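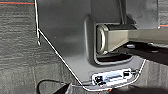
October, bench book, started 7.40 am

Picking up the glue trial again. Marleny wants an answer on whether we switch from the hide glue to the Grondby liquid for the chair repairs, and I keep saying I don't have one. I still don't. What I have is a pile of broken joints and a supplier's sheet that I believe less each time I read it.

Their claim, for the record: same strength as hot hide glue, longer open time, reversible with warm water. The first I can test. The second is probably true, and it's the reason anyone would buy the stuff. The third I'll come back to.

Set-up as last time. Beech offcuts, all from the one board (the Gemalberg delivery, not the older stock, which moves too much). Lap joints, planed the same morning, clamped overnight, left four days. Pulled on the lever rig with the bucket and sand. Figures are the weight in the bucket when the joint let go, in grams, so they mean nothing outside this shop. Don't anybody quote them at a customer.

Hot hide, our usual: best 1,056, and that one took wood with it.
Grondby liquid: best 709, clean failure along the glue line.

Before anyone gets excited, those are the best of each. The worst hide joint went at 103, which is daft, and I'm fairly sure I let the glue chill before I got the pieces together. I could leave it out. I've left it in. If I can starve a joint that badly on a quiet morning with nothing else to do, then we are doing it on real chairs too, and that is an argument for the liquid whether I like it or not.

The liquid's results were closer together. Marleny pointed this out before I'd finished writing them up. Fair enough. Her view is that a glue that's a bit weaker every time beats one that's strong when the wind is in the right direction. I'd agree if I trusted the bottle to be the same in March as it is now. Jiang opened one that had sat on the shelf over the summer and it smelled off and strung like cheese. No date on the label that I can find. The sheet says "stable in normal storage". Whose normal?

11.15

Reversibility. Put 2 liquid joints and 2 hide joints in the steam box together. Both hide joints slid apart with hand pressure by the time I'd made tea. One of the liquid ones did the same. The other needed a knife and left a skin on the beech that I had to scrape. Might be that it was clamped harder. Might be that "reversible" is being used loosely by somebody in a sales office. Too few to say, and I'd want to see it on an old joint with old glue already in the grain, as that's what we get in real life.

Also not tested, and the sheet says nothing: heat. Half of these chairs go back to kitchens and sit next to a radiator. I'd like to hang a few joints over the one by the back door for a month and then pull them. Nothing clever. If they creep, that settles it for me.

After lunch

Marleny Ñahui's note, copied in so it doesn't get lost: "Try warming the parts first before you blame the hide glue. You never warm the parts." True. Will run the next hide batch with the beech warmed on the hot plate and see if the bad ones go away. If they do, I think the whole case for changing gets thinner.

Fatbridge rang about the six ladderbacks. Told them hide glue, same as always, and no, not sooner.

To do: cut more beech from the same board while there's still some left. Ask Grondby for a batch date and what their strength figure was measured on. Mark the bottles with the day we open them. New sand for the bucket, this lot has sawdust in it and pours in lumps.

Radiator joints up tomorrow if the clamps are free.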